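How many different layouts do I need for a drawer-opening policy?
Posted by drawerperson, July 29, 2026

I've been teleoperating our arm at a small shop called Cendstead, trying to get enough demos to train a policy that opens a little drawer box and puts kitchen stuff in it. I have 700 episodes so far and the thing works great if the box is exactly where I had it during collection. Move it a hand's width and it grabs air! Do I just keep going, or am I collecting the wrong stuff? I'm on the Kakulow recorder, if that matters.

Answer 1
More data. We did 1,358 for ours and it got fine eventually.

Answer 2 (marked helpful)
I'd stop and look at what you've got before you record any more. I had the same problem last year on the Brerosau setup and most of my episodes were pretty much the same episode. What I do now:

1. Move the box before every single demo, and turn it a bit too. I used to do it every 100 and that was way too lazy.

2. Change the clutter. I put a couple of things next to the box, in a new spot each time, and let some of them sit annoyingly close. In this one the peeler is almost touching the side of the box, with the toy bread farther left, and I like having a few like that in the set.
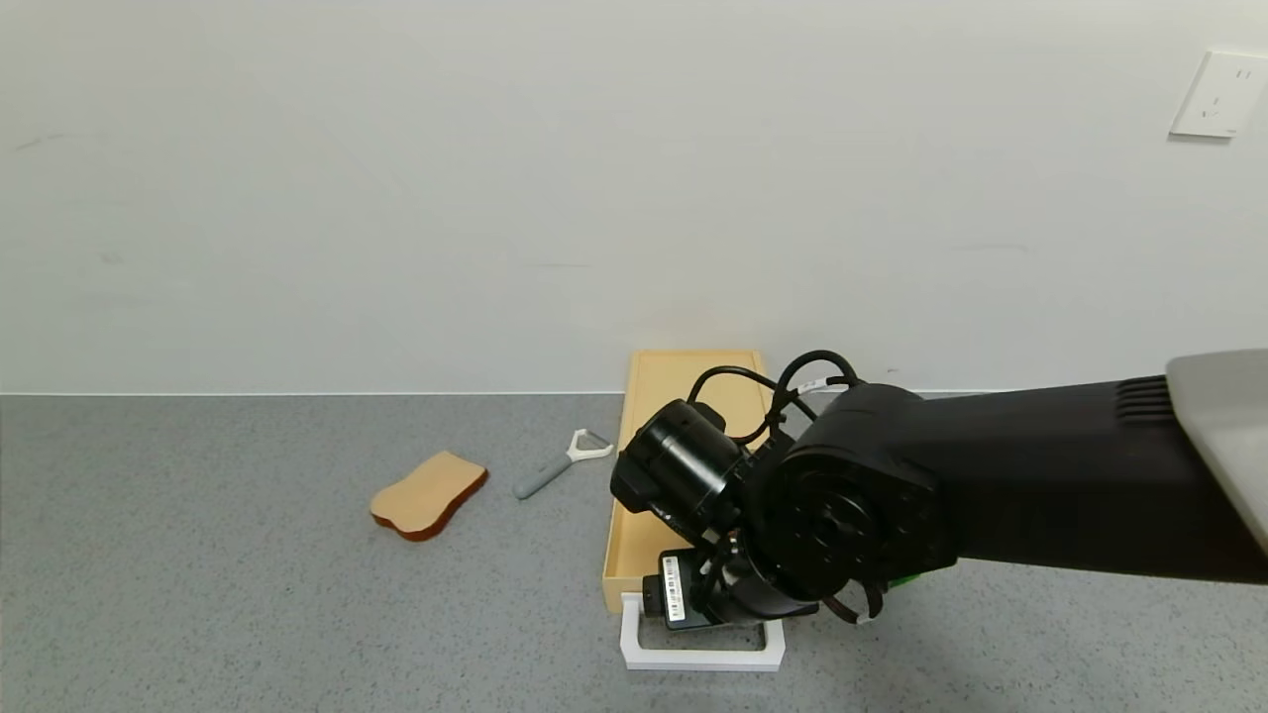 3. Start the arm from different places. If every demo starts from the same home pose, it learns the path and kind of ignores the handle (mine sure did).

4. Keep some fumbles, as long as you recover and finish. Toss the ones where you gave up.

Then hold back 100 episodes with box positions you never train on and check against those.

Answer 3
Check your camera mount too. Mine had slipped a little and I blamed the data for weeks.

Comments

pantrybot9: does turning the box mess up the wrist angle for anyone else?

drawerperson: trying number 1 tonight, thanks!!

gravel_toast: the Farahani scripts can shuffle start poses for you btw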